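Budget for the box as well as the arm

Most equipment budgets I have read for small automation projects have the same shape. There is one big line at the top for the robot, a smaller one for the gripper, and then a row of thin lines for everything else, often lumped together as "sundries" or "installation". I think that shape is wrong, and I think it does harm. Money goes to the item with the brochure, and the people who have to make the thing useful spend the next year asking for cash in small amounts.

I work on the planning side for a returns business, Flimwood, which handles shoes and a few bags for online shops. Pairs come back, somebody opens the box, takes the shoes out, looks them over, puts them back or puts them aside, and closes the box. It is dull work and we find it hard to keep people in the job. So it was natural that we would look at arms, and I was in favour of it. I still am. What follows is a complaint about how we paid for it.

Our first plan had a line for the arm and its gripper, and a line of 500 pounds for "bench and consumables". I wrote that second line myself. I had in mind a table, a power strip and a few boxes to practise with. It was gone before the arm had lifted anything. Cable went first, then clamps, then printed parts for the gripper in a second shape and a third. Bontu Mamo, who runs the bench, stopped putting in requests after a while and bought the small things herself, and I only found out when she handed me an envelope of receipts. A plan that makes a member of staff do that is a bad plan, and it was mine.

The reason it happened is easy to see now. When you buy a forklift you are buying something that does a job on the day it arrives. When you buy an arm you are buying something that can be placed at a point in space and opened and closed. The job is in the rest of it: how the box is held, what the fingers are shaped like, where the cameras look from, who sits with it while it is learning, and how many times you can afford for it to go wrong. None of that is in the price of the arm, and sellers have no reason to bring it up.

Take shoes and boxes. On paper this is a single task, "handle shoe in box". In a budget meeting it gets a single number. At the bench it is a soft thing with laces on it, in a light container with flaps, and both of them give when they are pushed.
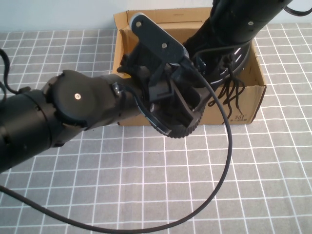
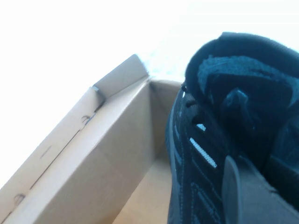 A shoe in a cardboard box, with the gripper at it.

Laces are a good case. If I ask a new starter to take a shoe out of a box, I don't mention laces at all. For a gripper they are one more thing that can be pinched or dragged. You can deal with them by tucking them in beforehand, which costs a person's time, or by collecting enough practice runs with laces lying every which way, which also costs a person's time. Either way the money is real and it should have been in the plan. We had nothing for it.

Then there is cardboard. I had assumed boxes were free, because we have a building full of them. But a box that has been knocked by a gripper all morning is a different box from the one it was at the start of the shift. The corners go soft and the flaps stop standing where they stood. If you want the arm to cope with the boxes that customers send back, you need a steady supply in every state, and somebody has to sort them and write down which is which. Catinca Hodoroagă, who looks after our inbound side, found that we take in 43 different box designs. Some have a hinged lid, some have a lid that lifts off, and some fold up with tabs. I had planned for one. I had one on my desk when I wrote the budget, as it happens, and I suppose I looked at it and thought that was a shoe box.

The usual reply to all this is that you should buy a better arm. I have heard it from two sellers and from our own finance people, who would prefer one large purchase that can be written down over a number of years to a stream of little ones that can't. I understand why they prefer it. A large purchase has a serial number and sits in the asset register. Wages for someone moving boxes about at a bench look like a running cost with no end date. But a more exact arm would not have made our laces behave. It might have reached the wrong place more precisely. I would sooner have a modest arm and a well-funded bench around it, and if the total has to stay the same, I would take the money out of the arm every time.

There is a fair case on the other side and I don't want to skip it. Mio Nagano, who did the same job as me at a parts distributor in Bretamholm, went cheap on the hardware and regretted it. Her joints wore, the fingers worked loose, and the runs collected in the last month did not match the runs collected in the first. She ended up buying again. So there is a floor, and under it you are wasting the bench time as well. My argument is about what to do above that floor, where most of us are shopping anyway. The gap between a sound arm and a splendid one would have paid for our bench for seven months.

What would I put in a plan now? I would start with hours. Decide how many practice runs you think you need, then talk to whoever will be doing them and ask how many they can manage in a day before they get careless. We had settled on 1,000 runs for the first stage because it was a round number. I never asked Bontu how long that would take her. When I did ask, it was plain that the hours came to more than the gripper. That should have been the top line of the sheet.

Next I would put spare fingers and spare cables, and I would order them with the arm so they are in a drawer when they are needed. A whole afternoon with two people standing at a dead bench costs more than a drawer of leads. Give the cables some thought in the layout too. They need slack to let the arm move, and slack has to lie somewhere, and if the table is too small it will lie in the work. We bought our second table in November. It cost very little and I am annoyed that it took us so long.

I would also set aside money for objects to be spoiled. Shoes get scuffed, and we can't send a customer's pair back to the shop in a worse state than it arrived. So we need our own shoes, in different sizes and makes, and they have to be replaced as they wear. This was the line that finance found hardest to accept. They asked why we were buying shoes when shoes come through the door all day. I now take the person who asks down to the bench for half an hour, and they usually sign.

Last, I would leave a part of the budget with no name on it and give it to the person at the bench to spend. I know how that sounds to anyone who has to answer for the total. But the things that mattered most to us were all small, and I could not have guessed a single one of them from my office. A different cloth on the table. A weight to stop the empty box creeping. If each of those has to go through a form and a week's wait, people work around the problem, and then you are training the arm on the workaround.

Daichi Hayashi, my opposite number on the bags side, is drawing up his plan for next year and showed me the draft. The arm is on line one. It has a picture next to it, copied from the seller's page. Line nine says "bench, misc." I have asked him to turn the sheet upside down and fill it in from there, and he has said he will look at it after he has had the quote.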